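30 December 2019

I said back in November that I would write up how we sort out the workroom at the end of the year. Soledad Park asked for it again last week, and I have the afternoon free, so I'm doing it now. It's mostly about trays, cables and where small things go.

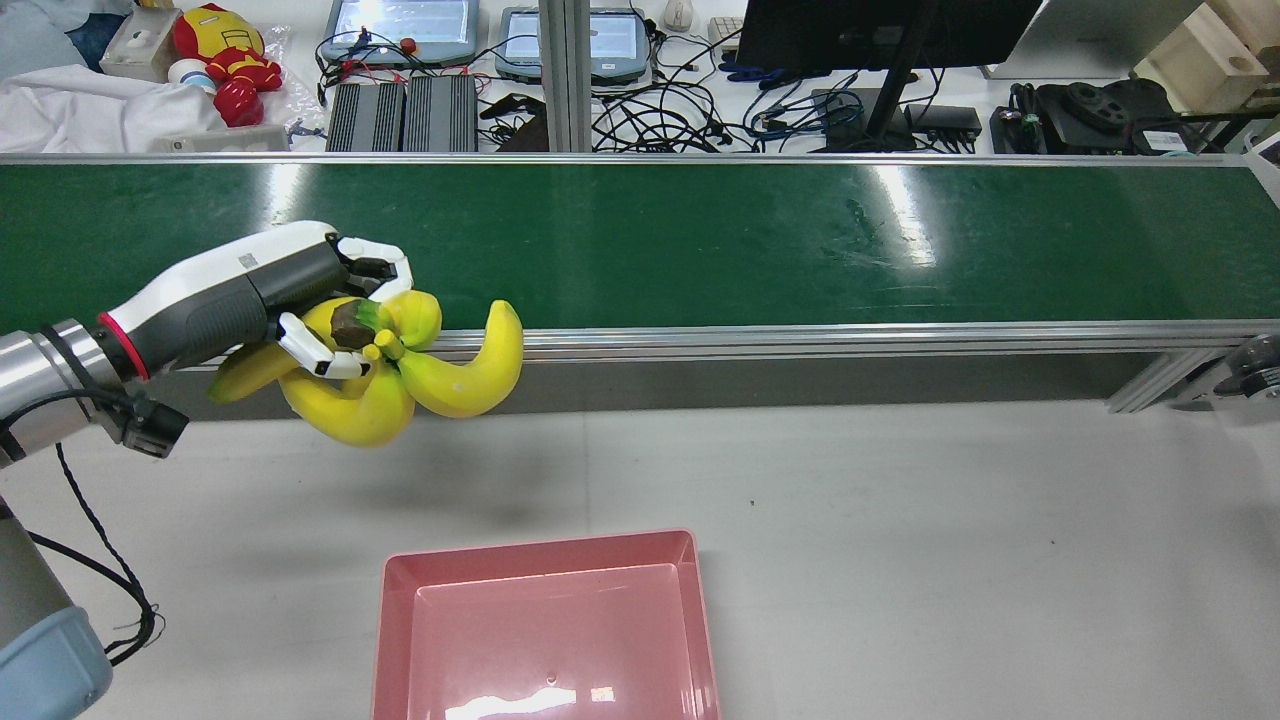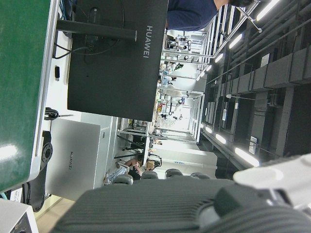
Trays are the main thing I changed this year. Before, we used shoe boxes and whatever cardboard came in with the deliveries, and everything ended up in the wrong one. I bought a pack of 60 plastic trays from Drurkstead in several colors. They are plain rectangular trays with no lids. The colors mean something now. Blue is for tools in use, yellow is for parts, and pink is for loose items that get handled a lot, like the bananas. The pink one by the belt has nothing in it, and that's how I want it at the start of a job. If a tray has leftovers in it from the last job, people add to them and you get a mixed tray by the end of the day.

The trays cost more than I wanted to spend. I looked at a cheaper set from Pruitt, but the sides bent when I picked one up full. I'd rather buy once.

**Cables**

Cables took the longest. I pulled out everything that wasn't plugged into something and put it all on the floor. It filled one side of the room. Then I did this:

- Matched each cable to a device, and wrote the device on a tag.
- Coiled the ones we use every week and left them on the bench by the monitor.
- Put the rest in a Disex box on the bottom shelf.
- Threw out anything with a cracked plug.

I don't wrap cables tight around my hand anymore. Loose coils, one strap. The strap stays on the cable when it's in use so it doesn't get lost. I bought a roll of 200 straps and still have plenty.

Laptops are still a problem. People set them down on the work surface wherever there is room, and then they're in the way of the next person. Cletus Lyons wants a separate table for them. I think we'd just fill up a second table. For now the rule is that laptops are fine out while you're sitting there and go on the shelf when you leave.

**The bench behind the belt**

I didn't get to this one. It collects things. There's an Iron Man plush sitting up there with a crumpled white cloth next to it, and I've moved both of them to the shelf more than once. They come back. I've decided the plush can stay and the cloth can't.

What I'd like is one tray per person along the back, for personal stuff, and nothing else on the surface overnight. We did that at the old place in Honville and it worked for a few months. Then we got busy and it stopped.

**Inventory**

I keep the list in a spreadsheet. It has 566 lines, which is too many. A lot of those are single screws and adapters that don't need their own line. In January I'm going to group them by tray and only list the tray. If you need a particular adapter you can look in the tray for it.

**What I bought**

- Trays, one pack
- Cable straps, one roll
- Paper tags with string
- 8 shelf labels, the slide-in kind

The slide-in labels are better than the sticky ones. The sticky ones left a gray mark on the white shelves that I had to scrub off with dish soap, and I haven't finished doing that yet. The lower shelves are clean. The upper ones I'll do when I can borrow the tall ladder back from Cletus.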